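Brosdale Water Replaces Valve Actuator Gearing at Frade Pumping Station

July 24, 2020

The Brosdale water district has finished replacing the gear sets in 11 motorized valve actuators at the Frade pumping station, closing out a maintenance contract that was awarded in May. The station returned to its normal pumping schedule this week, and the temporary pressure reduction on the upper zone has been lifted.

The actuators open and close the isolation valves on the suction and discharge sides of the pumps. Each one uses a bevel gear pair to turn the motor's drive through 90 degrees and onto the valve stem. An inspection last year found uneven tooth wear in 6 of the units, with backlash beyond the limit set in the district's maintenance standard. The remaining five were within tolerance but had the same service hours, and the district chose to include them in the same order.

"The valves were still seating, but the position readings had started to drift from where the stem was," said Henrique Gouveia, operations engineer for the district. "On two of the discharge valves the operators were confirming closure by hand before every pump changeover."

Replacement gears were supplied by Wurken, which also carried out the fitting work. The pinions are case-hardened steel and were run in as matched pairs before delivery. Mounting distance was set with shims at installation, and contact patterns were checked with marking compound under light load. 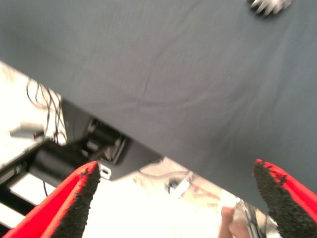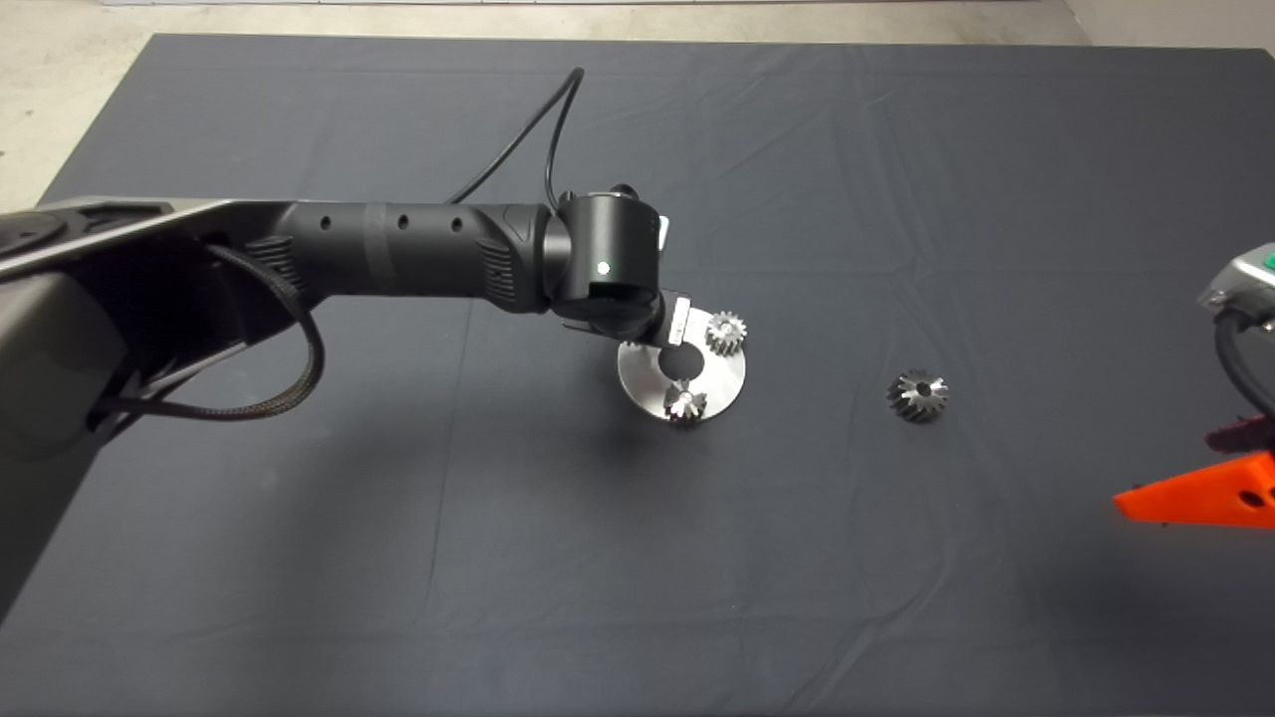

Small metal gears, one of them a loose bevel gear, on and above a gray cloth (second photo).

Work was done one valve at a time so that at least one pump train stayed available throughout. Each actuator was isolated, locked out and drained of oil before the housing was opened. After reassembly the units were filled with fresh synthetic gear oil and cycled fully open and fully closed, first with the handwheel and then under motor power. Torque and travel limit switches were reset on every unit.

Frade supplies 1138 service connections, most of them in the upper zone. While the work was under way, 1085 of those connections were served at reduced pressure during overnight hours. The other 53 are fed directly from the lower main and were not affected. The district reported no loss of supply.

Celeste Quintela, who manages the district's capital program, said the job was completed within the approved budget. The old gear sets will be kept until the wear measurements have been recorded, after which they will be sold as scrap.

The district has also changed the lubrication interval for the actuators. Oil will now be sampled once a year and replaced when the sample shows water or elevated iron content. Previously it was changed on a fixed schedule with no sampling.

A similar inspection is planned at the Clollodik booster station, where the actuators are of the same type but operate less often. Results will be included in the district's next maintenance report. Residents in the upper zone who still notice low pressure should check that the stop valve at the meter is fully open before contacting the district office.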